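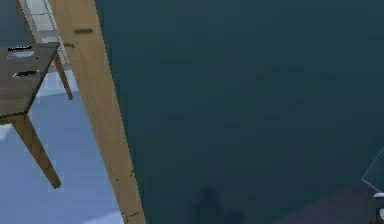
Looking after a game room without making it a second job

I moved the washer and dryer upstairs four years ago and turned what was left of the basement into a game room, and my sister-in-law Teresa Dunne keeps telling me to write down how I keep it all going. So these are my notes, in no order at all. I have a secondhand pool table, a dartboard, a foosball table with one replacement goalie, and a card table that gets more use than the other three put together.

Pool table cloth

Brush first, vacuum second. I did it the other way for a year and all it did was pull the loose stuff off the top and leave the chalk sitting down in the weave. Use a proper soft table brush and go in one direction, head end to foot end, short straight strokes. No circles! Circles just push the chalk around, and on a napped cloth they rough it up as well.

For the vacuum I use the little upholstery head with the suction turned down low. If yours can't be turned down, hold the head a hair above the cloth and don't press. Do under the rails too, that's where it all collects.

Spills: blot, blot, blot. White cotton rag, press straight down, lift, fresh patch of rag, press again. Never rub. My friend Hiếu Văn dropped a full glass of iced tea on mine and we went through half a drawer of old T-shirts, but you'd have to know where to look for the mark now. If there's sugar in it, follow with a rag barely damp with plain cool water and then blot that up too.

Chalk goes face up on the rail. Face down leaves a blue ring on the wood and a sprinkle on the cloth every time somebody picks it up.

Cues

Don't lean them on the wall. I know, everybody does. Mine took on a bend over one winter standing next to the furnace closet, and there's no getting that out. A rack is best, and one that holds them straight up and down is fine. To check a cue you already have, sight down it like a board at the lumberyard, then roll it on the table and watch the tip for a wobble.

A sticky shaft wants a dry microfiber cloth, rubbed fast until you feel some warmth. If that doesn't do it, barely dampen the cloth, wipe, and dry it right away. I leave sandpaper out of it entirely - you can take off a lot more wood than you meant to, and then the shaft feels skinny forever.

When a tip goes hard and shiny and starts slipping off the ball, rough it up a little with a tip tool. A few taps and a quarter turn, check it, stop.

Balls

Warm water, one drop of dish soap, a soft towel in the bottom of the sink so nothing chips the porcelain. Dry them all the way before they go back on the cloth. Please don't put them in the dishwasher. Heidrun Oberholzer from my card night tried it and hers came out dull, and she spent a whole evening with polish getting them half of the way back.

Leveling

Get a decent level, a longer one if you can borrow it, and check lengthwise, across, and on both diagonals. Write the readings down on a scrap of paper before you touch anything. Mine drifts a bit after the heat comes on, so I check it when winter starts and again in April. For shims I cut up old playing cards. They're thin, they stack neatly, and one card is often all it takes under a leg.

Dartboard

Give a bristle board a small turn every week or so if you play a lot, so the 20 doesn't get chewed to pieces. Move the number ring back around each time. Keep water off it completely, whatever your grandfather said about soaking the board. That was for the old wooden ones! Twist darts gently as you pull them, and run a sharpening stone over any point that has picked up a burr. The burrs are what tear the fibers.

Foosball

Silicone lubricant on the rods, just a drop near each bushing on the outside, then slide the rod in and out a few times. Wipe off whatever's extra. Cooking oil smells terrible by summer and it grabs dust like you wouldn't believe. Keep a couple of spare balls in a jar.

Cards and little pieces

Baby food jars for dice, zip pouches for decks, and a strip of masking tape on each with the name of the game. Gummy plastic cards can be wiped one at a time with a barely damp cloth and laid out on a towel. Paper ones, just buy a new deck.

The room itself

I run a dehumidifier most of the warm months and aim for somewhere in the middle on the gauge, and I try not to let it swing much. Wood hates swings. Keep the curtains shut in the afternoon if you get direct sun on the cloth, or throw a cover over it. A fitted cover was 19 dollars on clearance and it keeps the cat off too, mostly.

I did the whole lot on 27th December with a houseful of relatives still here, handing out rags at the bottom of the stairs, and we were playing again before lunch. Heidrun got the foosball rods.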